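Akum grocery to reopen in January with longer hours

19 December 2024

The only full-size grocery store in Akum will reopen in January under new owners, ending a stretch in which most residents have had to drive to the next town for fresh food.

Szabo Foods, a family-run company that operates smaller stores in the county, signed a 5-year lease on the former Mandodura Market building on Front Street last week. The company said it will keep the store open until 9 p.m. on weeknights and plans to hire most of its staff locally.

The building has been closed to shoppers since the spring, when the Mandodura family retired from the business and a first sale fell through. Since then, residents have relied on two convenience stores, a Saturday farm stand and the county bus.

"I've been doing one big shop every other week and freezing what I can," said Corinne Wojcik, who lives on the east side of town and does not drive. "You can freeze bread. You can't freeze lettuce."

Adelmo Zuccaro, who will manage the store, said produce will be the first thing customers see when they walk in. Under the previous owners it was at the back, next to the dairy cases, and the layout had not changed in many years.

"People pick a store by its vegetables," Zuccaro said. "If the green onions look tired, they figure the meat is tired too. So we're putting money into that section first, and the rest of the floor will catch up."

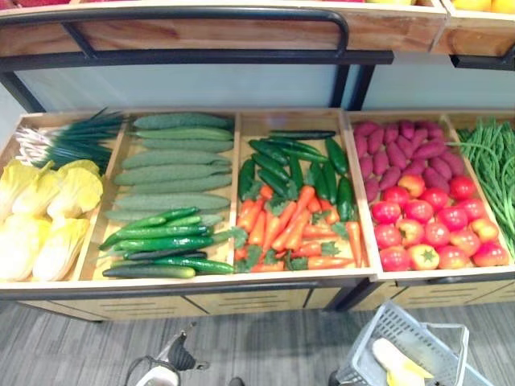
The plan calls for new flooring, new refrigeration along the north wall and a wider entrance with a ramp. The old checkout lanes will be cut back to make room for a small bakery counter. Zuccaro said the company had looked at self-checkout machines and decided against them for now, mainly on cost.

The town is contributing to the work. The council voted last month to put up a grant for the ramp and the parking lot lighting, both of which had been flagged in a safety review before the old store closed. The grant must be repaid if the company leaves before the lease is up.

Council member Bleddyn Humphreys voted for the grant but said he had wanted stricter terms. He asked for a written promise on prices for basic items such as milk, eggs and flour. The final agreement says only that the company will "make reasonable efforts" to keep prices in line with its other stores.

"Reasonable efforts could mean anything," Humphreys said. "I voted yes. I would rather have the store than the argument. But I'll be reading the shelf tags."

Szabo Foods said its prices in Akum will be the same as in its other locations, apart from some local items bought in small amounts.

Local growers have been waiting to hear how much of that buying there will be. Boonmee Phromma, who grows peppers, herbs and salad greens in heated tunnels north of town, said she used to sell to the Mandoduras on a handshake and lost a large share of her income when the store closed. She has since moved most of her crop to restaurants, which pay more but order less and often cancel late.

Phromma met with the new managers earlier this month. She said they offered to take greens through the winter and red peppers from early summer, with payment inside 30 days.

"The old store paid the same day, out of the till," she said. "I don't expect that again. Thirty days is all right if it really is 30." 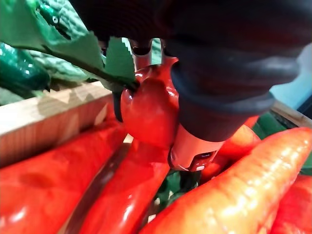 Carrots, cucumbers and other vegetables are among the crops growers hope to sell through the new store.

Not every grower is on board. Quentin Baudry, who runs the Saturday farm stand, said the stand had its best year on record and that he worries about losing customers once there is a store open every day. He has asked the company to let the stand set up in the parking lot on Saturday mornings. No decision has been made.

"We kept people in fresh carrots for most of a year," Baudry said. "I'd like to think that counts for something, but I'm not going to sulk if they say no. We'll go back to the church lot."

Zuccaro said he was open to the idea but needed to check with the insurance company and see how the parking works once the lot is restriped.

Hiring has already started. Skillance, a job training center with an office in the county seat, is handling applications and will run 2 evening sessions in the town library for people who have not worked in a store before. The sessions cover food handling, stocking and cash registers, and are free to anyone over 16. Applicants do not have to attend in order to be considered.

Zuccaro said former Mandodura employees would get an interview if they want one. Several have already called him, he said, including a butcher who had been commuting to a warehouse job and two cashiers who now work at the school.

The county bus service, which added a midday trip to the next town after the store closed, has not said whether the extra run will continue. It carried 200 riders in its busiest month. The service is expected to review its routes in the spring, and Wojcik said she plans to speak in favor of keeping the midday trip.

"The pharmacy is still over there, and so is my eye doctor," she said. "A grocery store doesn't fix that."

The company has not set an exact opening date. The refrigeration units are due to arrive right after the holidays, and the county has to inspect them before any food can be brought in. If the inspection slips, Zuccaro said, the store may open with dry goods and produce only and add meat and dairy later.

The sign out front will also change, though not right away. Under the terms of the lease, the Mandodura name stays on the side of the building, where it was painted by the family when the store first opened. The front sign will read Szabo Foods.

Applications for store jobs can be picked up at the library desk or at town hall during regular hours. Growers who want to sell to the store should leave their name and a list of crops at the town hall front counter, and the company will call them back.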